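Moving apartments in October, so I'm writing down what I've learned about boxes and packing. This is my fourth move in six years. Thread.

---

Start with books. They go in small boxes only. I put 100 paperbacks in two big ones last time and the bottom fell out of one on the stairs.

---

Buy your boxes flat. They store behind a door or under a bed for weeks and you only fold what you need that night.
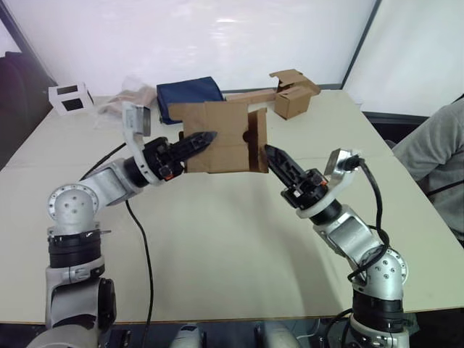 ---

Get your movers' quote in writing. Mine came to $2,958 for a two-bedroom going across the state. The first company gave me a lower number over the phone and wouldn't put it in an email.

---

Label two sides and skip the top. Once they're stacked you can't read the top anyway. Room first, then contents. "Kitchen, baking pans" is enough.

---

Used boxes are fine for clothes and bedding. Press on the corners before you take them. If a corner feels soft, leave it for recycling.
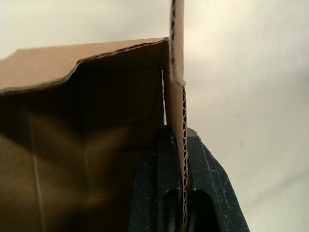

---

Plates go in on edge, like records. I used 12 dish towels between them and had no breakage. Glasses get the paper.

---

Bindu Joseph asked about tape. Two strips along the bottom seam and one across. Cheap tape peels in a hot truck, so spend the extra couple of dollars.

---

Pack one box you open first: sheets, towels, phone charger, toilet paper, coffee, box cutter. It rides in the car with you.
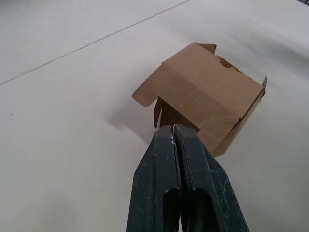

---

Change your address with the bank before the post office. My bank took around 16 days and I missed a new card because of it.

---

Kasun Wijesinghe says to photograph the back of the TV before unplugging anything. Adding that to my list. I still have a bag of cables from the last place that I can't match to anything.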